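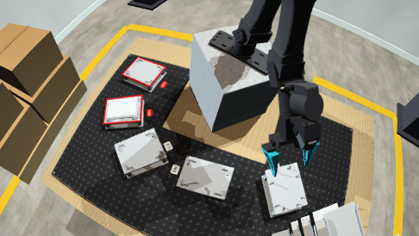
Shop Notes > Newsletter > Can It Do the Chores Yet?

News Classes Tool Library Newsletter Contact

This site uses cookies to remember your settings. By continuing to browse you agree to our use of them. OK

Can It Do the Chores Yet?

Sep 14, 2018

Every summer I get more or less the same question from readers, usually right after one of those videos has gone around with a robot folding a towel or flipping a burger, and the question is when they can buy one. This year it came in so many times that I promised back in June to give it a proper answer, and then June got away from me, as it does, and so did most of the garden. So settle in with your coffee, because I have opinions and a fair number of pages of notes.

The short version is that it depends a great deal on which chore you mean, and whether the chore holds still for you.

Let me start on the shop floor, where the news is best. A bench job where the parts are flat and stiff, always the same size, and always set down in more or less the same area is a job a machine can do today and do all night. Think of flat square-edged units laid out on a mat, waiting to be picked up and put somewhere else. Two fingers come down, close on the edges, lift, move, open. Even there the trouble starts as soon as the parts sit at odd angles to one another, and anybody who has ever tried to get a cookie off a crowded tray without nudging its neighbor knows the feeling. The arm has to work out which way the part is turned, bring the wrist around to match, and leave room for both fingertips to go down on either side. You and I do this without a thought while talking about the ball game.

A good deal of that working out now gets done in simulation before any metal moves, and I have become quite a fan of it. You build the bench on a computer, the mat and the parts and even the shadows if you have the patience, and you let the pretend arm make its mistakes there. Dropping a pretend part costs nothing! I spent a very happy day at Garkbridge this summer watching people do exactly this, and they were kind enough to let me ask all my slow questions twice. They told me they had run 3380 practice pickups on the screen for one simple bench task, and that they learned the most from the misses. I asked whether the shadows mattered and got a long answer, the upshot being yes, very much, when a camera is doing the looking. A dark patch across half of a pale panel can be mistaken for an edge, and then the fingers go to the wrong spot with total confidence. I have done the same thing myself reaching for the light switch.

Then there is the matter of cost. The smaller shops write to me about this more than anything. A modest arm with a plain two-jaw gripper from Castik was quoted to one of our readers at 2000 dollars secondhand, which sounded like a bargain until she added the mounting, the guarding, the floor marking and the evenings spent teaching it. Her shop does 530 pieces in a good week, and she figured that the machine would be standing idle most of the time. She bought a better stool instead and tells me she is delighted with it. I don't take that as a story against robots, by the way. If she ever gets the big order she is hoping for, I would tell her to look again.

Now to the house, where I'm afraid I have to be a bit of a wet blanket. Picture an ordinary kitchen after supper. There are plates, and those are fine, plates are nearly as well behaved as flat panels. But there are also wet glasses, a pot with a stuck-on bottom, a spatula under the pot, a dish towel that could be any shape at all, and very likely a cat. Every one of those asks for a different grip and a different amount of squeeze. The people at Öberg, who make kitchen machines and have a test kitchen you can visit if you write ahead, showed me an arm loading a dishwasher. It put in 26 items while I finished a cup of coffee and a second one, and I was rooting for it the whole way. It did well with the plates and bowls. The forks took it forever, and a person was standing by to hand it things.

Laundry is further off still, in my opinion. A shirt out of the dryer has no front or back or top until you find one, and finding one is most of the job. The folding videos almost always begin with the towel spread out flat, so keep an eye on that the next time one comes your way.

What I would happily pay for right now is something in between – a helper for the one dull, repeated thing. Vacuums that wander around by themselves are already in plenty of homes, mine included, and ours does a decent job as long as I pick up the cords and the socks first. (I realize this means I am tidying up for the vacuum. I have made my peace with it.) For the garage shop, a small arm that sorts or stacks one kind of part could earn its keep, provided you are willing to do the setting up and you give it good, even light.

Flollach is planning an open day later this fall with several bench setups running, and I hope to get there and report back in the next issue. If you go before I do, please write and tell me what you saw, and especially what got dropped. And if you have a chore you would hand over to a machine tomorrow, send that along too. So far cleaning the gutters is well out in front, followed by matching socks and, from one reader in capital letters, THE LITTER BOX.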